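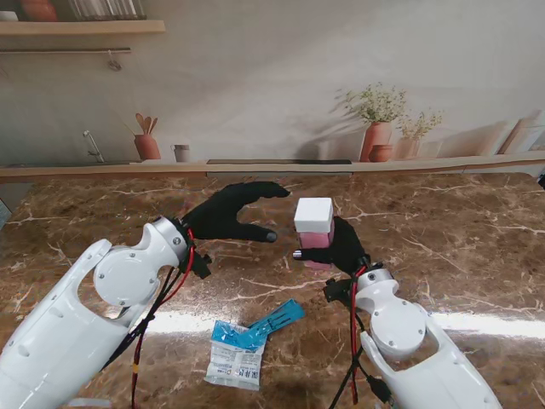

*The pink and white box on the marble counter*

Hi all,

Llinos Watkins wrote on Friday:

> Has anyone been through a filling line move lately? We're shifting ours from Stemdale to the Flustholm building in January, and I'm trying to work out how many media fills to plan before we go live. Powell say three, our QA says more.

We did ours last year (same isolator, bigger room) and ended up doing four. The first three were the usual run, and then we swapped the Jonix stopper bowl and had to go again – so if you have any change parts on order, get them in before you start! I'd also book your incubator space now. We had 3505 vials per run and ran out of shelves by the second one, which was a very long afternoon for everybody.
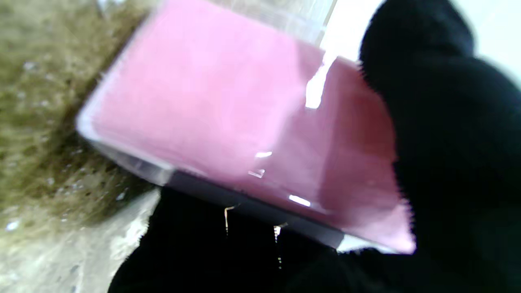 ## Settle plates

You didn't ask, but have a look at your plate positions while the room is still empty. Ours were copied over from the old drawings and two of them sat right where the operators needed to stand. Moving them later meant a change control and a lot of grumbling.

Happy to send you our protocol if it's any use – it's long, but you can skip the appendices.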